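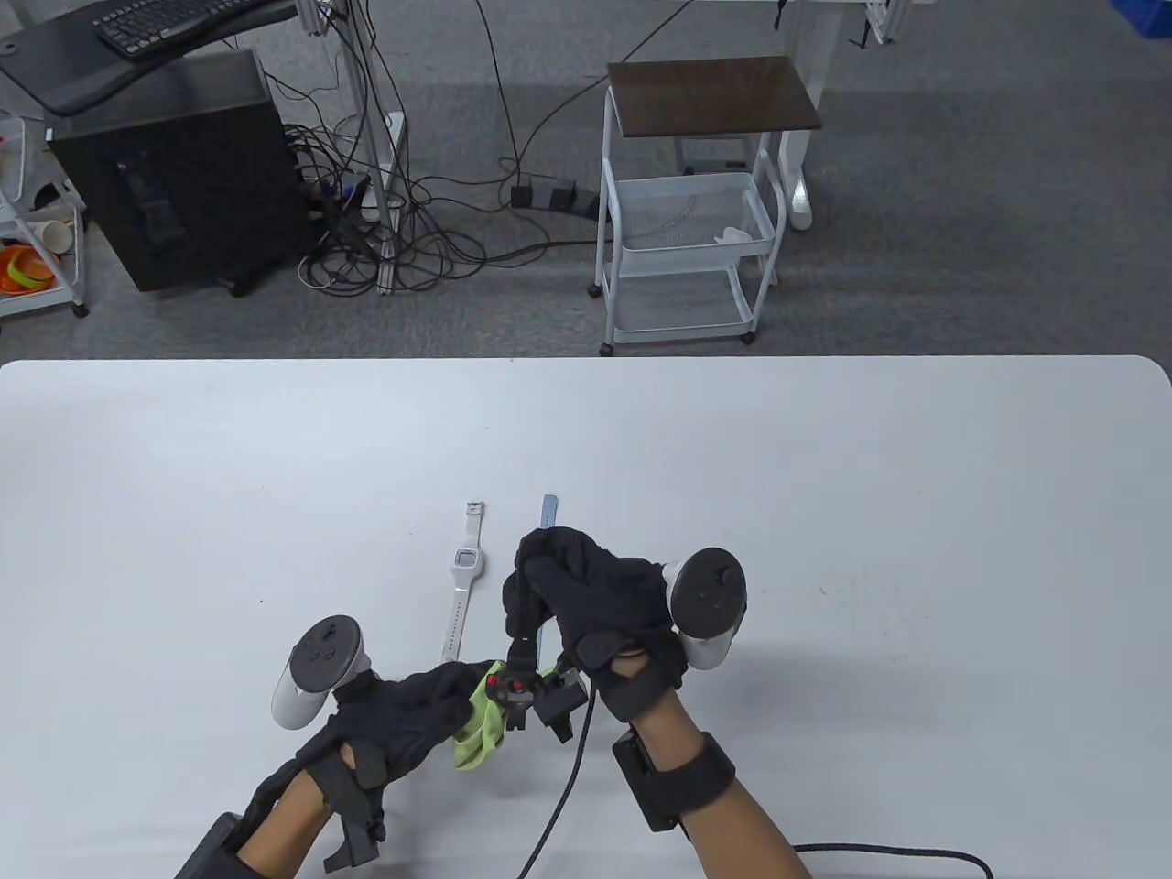
Gralgate Evening College
Everyday Chemistry, Session 11: Why Dirt Sticks and How It Comes Off
Handout, Wednesday, June 23, 2021

Keep these notes next to the ones on acids and alkalis, as we'll be borrowing from them. Tonight is one of my favourite sessions of the whole course. Cleaning looks like the dullest chemistry there is, and then you start asking why a greasy plate needs something more than water and the whole thing opens up into molecules, electric charges and (if we have time) the feathers of ducks!

1. What we mean by dirt

Dirt is matter in a place where we don't want it. Garden soil is fine in the garden. Butter is fine on toast. For our purposes it helps to sort dirt by what holds it in place.

Loose particles. House dust, flour, chalk, dried mud. A mixture of fibres, grit, skin flakes and pollen, with the recipe changing from house to house.

Oily dirt. Cooking fat, skin oils, hand cream, candle wax. These spread into a thin film and then catch the loose particles, so most real dirt is a blend of the two.

Water-soluble dirt. Sugar, salt, most of what's in spilt squash. Water alone will lift these, given a bit of time.

Stains. Tea, beetroot, turmeric, ink. Coloured molecules that have gone into the material or bonded to it. A stain can remain when everything you could scrape or rinse away has gone.

Limescale gets its own line. It is mostly calcium carbonate left behind by hard water, and a mild acid such as vinegar reacts with it, giving off carbon dioxide. You saw the fizzing in December with the kettle element.

2. Why it sticks

Three things to have in your notes.

First, very small particles are hard to shift. Every molecule pulls weakly on its neighbours (van der Waals forces, if you like the proper name), and these pulls only matter at extremely short range. A pebble on a shelf is heavy, and next to its weight those pulls are tiny. Shrink the pebble to a speck and its weight falls away far faster than the pull does, so the speck clings. It will even cling to a ceiling.

Second, static. Rub two different materials together and one may end up with extra electrons. A charged surface draws dust from the air near it, and plastics are especially prone to this because the charge can't flow away easily. Dry winter rooms make it worse.

Third, roughness. Under a microscope even a surface that feels smooth has hills and valleys,
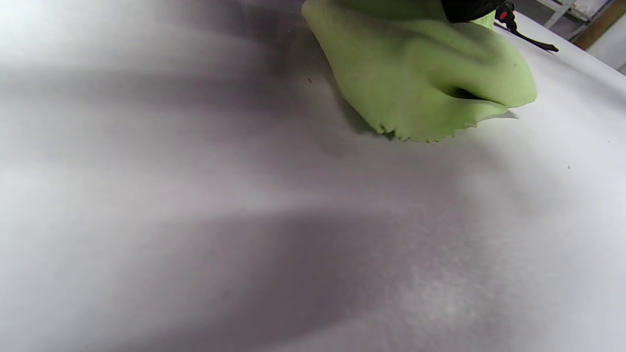

and a particle sitting down in a valley is sheltered from whatever you drag across the top. A soft, springy material that gives under your hand can follow the hills and valleys better than a stiff one. Press a stiff card on a rough wall and it touches only at the peaks. Press a damp sponge on the same wall and there is far more contact, plus water being pushed into the low places.

3. Water and its odd skin

Water molecules attract each other strongly. In the middle of a drop each one is pulled in all directions, but at the surface there is nothing much above to pull back, so the surface behaves as if it were stretched. We call this surface tension. It is why drops are round, why pond skaters can stand on a pond, and why water poured on a waxed car sits in beads.

Beading is lovely to look at and useless for cleaning. For water to get underneath dirt it has to spread out, and we say that it wets the surface. Do please try this at home: put one drop of plain water on a sheet of baking paper and beside it a drop of water with washing-up liquid in it. Look at them from the side. The second drop slumps, sometimes quite dramatically.

The Kodorach sheet (green cover, bottom of the resources page) has outline drawings of drops on which you can mark the contact angle. A large angle means beading, a small one means good wetting.

4. Soap, and why it's so clever

A soap molecule has two ends that want different things. The head carries a charge and mixes happily with water. The tail is a long chain of carbon and hydrogen, much like the chains in oil, and mixes happily with grease. Anything built on this plan is called a surfactant, short for surface-active agent.

Drop some into water and the tails try to get away from it. Some reach the surface and line up there, and this is what weakens the skin. The rest gather into little balls with tails inside and heads outside, called micelles. Now bring in a greasy plate. Tails push into the grease, heads stay out in the water, and with a little rubbing the grease breaks up into droplets, each wearing a coat of heads. The coats all carry the same charge and repel one another, so the droplets stay apart and can be rinsed away. I still find this a beautiful piece of work.

Hard water gets in the way. Calcium and magnesium join up with soap to make scum, the grey ring on the bath. Modern detergents have heads that are less bothered by calcium, and washing powders also contain water softeners.

5. Dry methods, and what a cloth does

You don't always need liquid. A microfibre cloth is usually made of polyester and polyamide, spun into extremely fine threads and often split so that each has sharp-sided wedges.

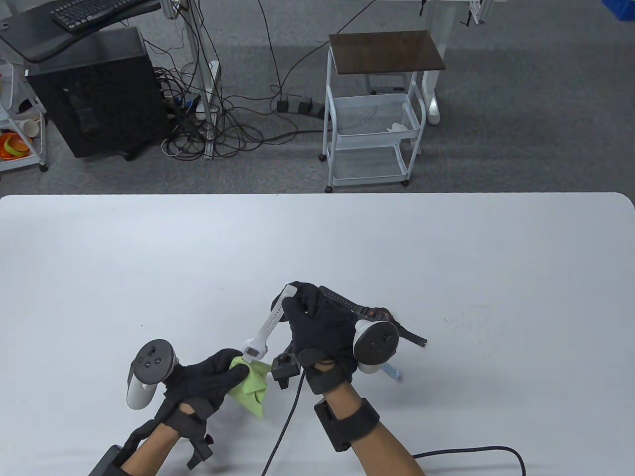

Finer threads mean far more surface in the same area of cloth, and we've already met the reason that matters: short-range pulls need close contact. The gaps between the threads also draw in liquid by capillary action, exactly as a paper towel does. Fabric softener can leave a coating on the fibres, so wash these cloths without it. Keep them away from high heat as well – the fibres are plastic and can be damaged.

6. The Stanotdale tea towel trial

A simple experiment, named after the village hall where this course first ran. You need kitchen scales, a bowl and a bundle of dry cloths. Weigh the bundle, soak it in water, lift it, let it drip until the dripping stops, and weigh again. The last group's cotton bundle was 823 g dry. Measure the water in lots of 1,000 ml and, once the cloths are out, see how much is left in the bowl. The two results should agree, and if they don't, the puddle on the worktop is usually where the rest went!

Try it with cotton, then microfibre, then an old wool sock. Wool is a fascinating one. Its outside sheds drops of water, yet the inside of the fibre can take up a good deal of moisture from the air.
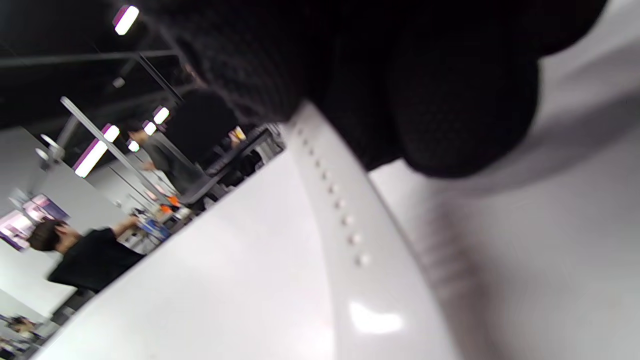
Doesn't that mean a wool jumper would weigh more on a foggy day? came the question from the back row when we last did this, and yes, it would. The same person went on to ask whether the scales at home could show it. Possibly, with a thick jumper and a fair change in the weather. Keep it somewhere airy, weigh it morning and evening for a week, and bring me the numbers.

7. For next time

Read the Gashaw booklet, sections on bleach and on enzymes, up to page 58. Write down one stain you have failed to remove and what you tried on it.

Look at the back of two cleaning products and find the surfactants. Names ending in "sulfate" or "glucoside" are a good place to start.

Never mix bleach with anything acidic, or with ammonia. Both give off poisonous gases. We'll do the equations next session, on paper only.

Ducks have been moved to session 12.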